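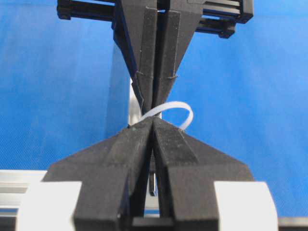
Frames and Straps: Handout for Session 4

Netdale Technical College, Bench Skills
Revised 12/10/23

Read this before the session and bring it with you. It replaces the older handout on straps, which had the wrong drawer numbers. The frame drawings are on a separate sheet.

What the session covers

We work with two kinds of joint. The first is the corner joint in a frame made of aluminum extrusion. The second is the strap, meaning a plastic cable tie or a reusable band, used to hold a cable or a light part against the frame. Corner joints take load. Straps keep things where you put them. Most of the trouble we see in student work comes from asking a strap to do the work of a bracket.

You should already be able to cut extrusion square and deburr it. If you missed that session, do the cutting exercise first. A frame built from rails that are not square at the ends will never measure right, and no amount of adjusting the brackets will fix it.

1. Extrusion

Extrusion is aluminum that has been pushed through a die, so the shape of the cross section is the same along the whole length. The type we use has T-slots: grooves that are narrow at the surface and wider underneath. A T-nut sits in the wide part and a screw pulls it up against the lips of the slot. Nothing has to be drilled or tapped, and you can move a part along the rail after it is fitted by loosening one screw.

Our stock comes from Careck and is kept in the long rack, sorted by length. Short offcuts go in the bin underneath. Anything under 80 mm goes in the scrap barrel, as it is too short to hold safely in the saw.

Points to check on a rail before you use it:

Ends. Run a finger along the slot at each end, with a glove on. A burr in the slot will stop the T-nut from going in.

Straightness. Lay the rail on the surface plate and try to rock it. Turn it a quarter turn and try again.

Slots. Look down each slot against the light. Chips from the saw collect there and are easy to miss.

2. Corner joints

A simple rectangular frame has four rails and four corners. At each corner the end of one rail butts against the side of the next. The bracket sits on the inside of the corner, where it does not stick out and catch on things. It is held with one screw into each rail, sometimes two for the heavier type.

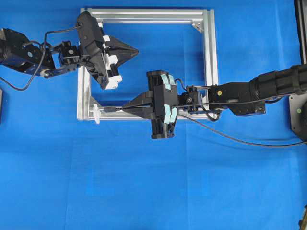 Rectangular frame in aluminum extrusion. Corner bracket with fasteners inside the upper-right corner.

Inside brackets have one drawback, and it matters for this exercise. They take up space in the opening. If a panel has to drop into the frame, you need to notch the panel at the corners or move the brackets to the face of the rails. Decide which before you cut the panel.

Order of work for a corner:

Slide or drop the T-nuts into the slots and push them close to where they are needed. If you are using the slide-in type, put in one or two spares. Adding one later means taking a corner apart.

Fit the bracket with both screws finger tight. Do the same at the other three corners. The frame should be able to shift a little at this stage.

Measure both diagonals. If they are different, push gently on the corners of the longer diagonal until the two readings match.

Tighten the screws a bit at a time, going around the frame and then around again. Do not finish one corner and move on. The first corner will pull the frame out and the others will lock it there.

Measure the diagonals again and write both readings on your sheet. A difference of one millimeter or less is a pass.

Use the short arm of the hex key in your hand and the long arm in the screw for the first turns, then swap for the last quarter turn. The screws are steel and the nuts can be stripped. If a screw keeps turning without getting tighter, stop and look at the nut. It has probably failed to turn across the slot and is only catching on one edge.

3. Work surface

Bare benches scratch the rails, and swarf left on the bench scratches them worse. Lay a cloth first and shake it out over the barrel, never over the floor. Pick a cloth in one plain, strong color so that dropped screws and clear plastic show up against it. Keep the cloth flat where the frame goes. A fold under one rail lifts that corner and throws off your diagonals.

Take the diagonal readings with the frame lying flat and with no one leaning on it. This sounds obvious, but it has been the cause of several bad readings.

4. Straps

A standard cable tie has three parts: the head, the band and the tail. The inside of the head has a small pawl. One face of the band has teeth. When the tail goes through the head, the pawl clicks over the teeth and will not let the band back out. If the band is in upside down, the teeth face the wrong way and the tie pulls straight out again. Feel for the teeth with a fingernail before you start, as they are hard to see on clear or milky bands.

Reusable ties have a release tab on the head, or a separate buckle. The separate buckle kind is more work to thread but can be opened many times. We use both in the session. The ones in the Clotska trays are single use. The ones in the Yuan trays are reusable and must go back in the tray at the end.

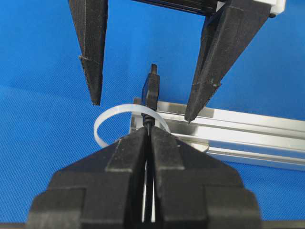
Flat translucent band in an open loop, with a grooved extrusion behind.

Leave the loop large while you are still placing parts. A large loop can be turned, moved along and inspected. Once the band is close to its final size there is very little you can correct, and with a single-use tie there is nothing you can do except cut it off.

Bend the band gently before you thread it. Run it between finger and thumb a few times so that it takes a curve. A band that has been lying flat in a cold drawer is stiff and will try to spring out of the head while you are looking for the tail. If it still resists, leave it in the warm tray for ten minutes. We had a lot of cracked bands last December, and all of them had come straight from the outside store.

Steps for the practice strap:

Make the curve as described above.

Hold the head still with one hand and bring the tail around to it with the other. Keep the band flat all the way around. A half twist is easy to put in and will show up as a hard edge pressing on the cable.

Pass the tail through and pull until you hear the first two or three clicks. Let go and check that it holds.

Place the cable and turn the head to the side where it can be reached.

Pull down to size. The cable should still slide a little if you push it lengthwise. If the jacket bulges on either side of the band, the strap is too tight.

Trim the tail with flush cutters, level with the head. A tail cut at an angle leaves a point that will open up someone's hand. Side cutters nearly always leave a point, so please don't use them for this.

5. Fixing a strap to a rail

There are two ways. You can go right around the rail, which is quick, but the band covers the slots and nothing else can be fitted at that spot. Or you can use a mount in the slot and put the strap through the mount. The mount leaves the other three faces free and the strap can be changed without disturbing anything else.

Keep straps clear of the corners. You need to be able to get a hex key to the bracket screw after the cables are in,

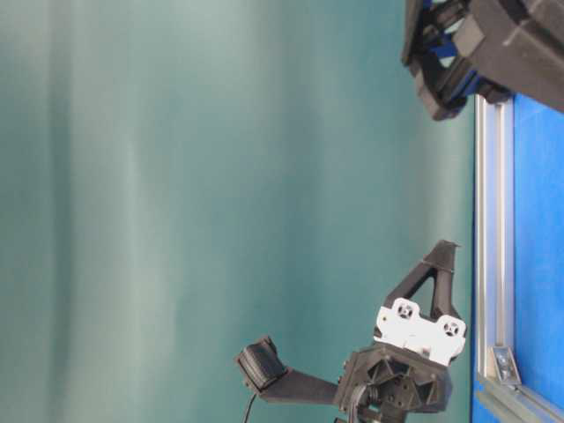 and a strap within 40 mm of the bracket usually ends up under the key. For the same reason, turn every head away from the inside of the frame. If two cables have to pass a corner together, put one strap before it and one after, and let the cables make their own curve between the two. Do not pull them tight into the angle.

6. What to hand in

One frame, finished and labeled with your bench number on masking tape.

The measurement sheet with both sets of diagonals, before and after tightening.

Three practice straps on a short rail: one single use and trimmed, one reusable and closed, one reusable and left open.

The frame is worth 59 points, the straps 23, and the state of your bench the remaining 18. Bench marks are taken after the cloth has been shaken out and folded. Cut tails on the floor cost marks – they are slippery and very hard to see.

Unused T-nuts go back in the small drawers by slot size. If you don't know which size you have, try it in the gauge block at the end of the rack before you put it away. Hex keys go back on the board.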